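Skarnari Works Council and Site Management, joint update on the sorting hall. The thread covers staffing, training and hours. (1/7)

The first two-arm cell was installed at the Dirari site in January. Colleagues on the parts recovery line, 35 in all, were told beforehand which tasks would be moved to the cell and which would remain with them. (2/7)

No post will be removed as a result of this stage. Four colleagues have transferred to cell supervision on their existing pay grade. Hand sorting of mixed returns continues on both shifts. (3/7)

Practice work at the cell uses small toy blocks and a divided bin. Supervisors learn to stop the arms, clear a part and restart the task. Each person completes 14 hours at the cell before signing off alone. 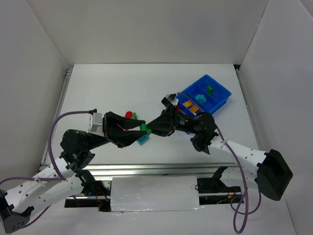

Both grippers at a green block, with the sorting bin to the right.

(4/7)

Staff have reported less strain in the wrists and shoulders. They have also reported that supervision is tiring in a different way, as it asks for long periods of attention. Breaks at the cell have therefore been moved to every 100 minutes. (5/7)

Henrike Lenz, who represents the line on the Works Council, has asked that rotation between the cell and the hand benches be kept open to everyone who wants it. Management has agreed to this in writing. The text is on the notice board by the Brandes entrance. (6/7)

The Itetti site will not receive a cell until the Dirari colleagues have given their views. Written comments may be handed to any shift lead or sent to the Works Council office by the end of the month. (7/7)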